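Bench notebook: two-finger grippers on the dual-arm rig, soft pouch and small items
1 Apr 2025
Entry by Rostislav Hubáček 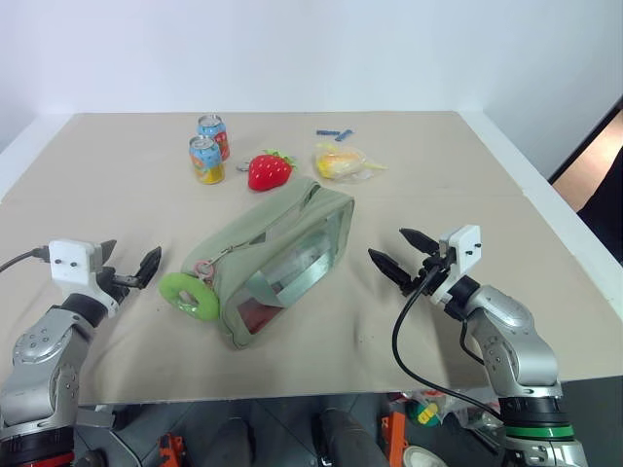
Head camera view with both grippers open. Pencil case in the centre, remaining items towards the back.

Purpose: compare the Jekden fingers (fitted since January) with the Urban set on soft and awkward objects. Miloslav ran the rigid block set last week and those results are in his own entry. I am only adding the soft items and the two cans.

Setup. Arms homed, wrist cables checked for slack through the full reach. Controller is the Unimby box, firmware unchanged. Head camera calibrated against the printed board before starting, reprojection error accepted, numbers in the log folder. Tan sheet left on the table top. It has wrinkles near the front edge and a seam across the middle. The depth estimate steps slightly at the seam, so no grasp targets were placed directly on it.

Force limit set to 32 N for the cans and dropped to 3 N for the bagged food item. Closing speed the same for everything. Approach from above unless noted.

Jekden fingers, right arm first.

Pencil case, picked across the short side. Holds well if the fingers land on fabric. If one finger lands on the clear window it slides before the force limit is reached, and the case rotates about the other finger. Moving the target towards the zip edge cured most of this. The keychain on the zip pull is a nuisance. It trails behind on the lift and the segmentation sometimes merges it with the case, which shifts the computed centre to the left. Masked the plush by colour for the second half of the runs. Crude, but the centre stopped wandering.

Pencil case, picked by the plush ring. Finger through the hole works when the pose is right and fails completely when it is not. Not worth pursuing with the current camera height.

Cans. No trouble with the front one. For the rear one the planner wants to pass over the front can and clears it by less than I would like. Added a keep-out cylinder. Slower, no contacts after that.

Strawberry. Glossy and round, squeezes out forwards if gripped ahead of the widest point. Better from the leafy end. The highlight on the red surface leaves a hole in the depth map, so the height was taken from the rim of the hole and offset by hand. Needs a proper fix.

Bag. At the low limit the fingers mostly gather plastic and the contents hang below. Counted as a pick if it stayed up until the arm reached the place position. Miloslav counts this differently, see his notes.

Blue pieces. Lying too close together for the open fingers. Nudged one away with the closed gripper and then picked it. Not scored.

Urban fingers, same order, same limits. Broader pads, clearly better on the pencil case window, slightly worse on the strawberry. The bag was no different. The broad pads cannot get at the blue pieces at all without pushing both.

Timing. Settle delay after closing was 1000 ms for the first batch, cut to 246 ms afterwards with no change in dropped objects on the cans. On the pencil case the shorter delay lets the lift begin while the fabric is still giving way, and the grip ends up shallow. Keep the long delay for anything soft.

Left arm. Ran the cans only. The wrist cable pulls the gripper round slightly at full stretch. Rerouted it through the upper clip and repeated. Still a small offset in yaw, probably the mount. Will shim it before the next session.

To do:
- per-object settle delay in the Etix task file
- second depth source for shiny items, or at least a fill step
- agree the scoring rule for the bag with Miloslav
- repeat the strawberry with rubber sleeves on the Urban pads
- left mount, check screws and measure yaw again

Leaving the Jekden set on for now. Spare pads are in the drawer under the controller, labelled.

Recent entries
Rigid block set, both finger types (M. Polák)
Unimby controller: stop latency after update
Head camera height and tilt, second attempt
Cable routing on the left wrist
Etix task files, naming and where they live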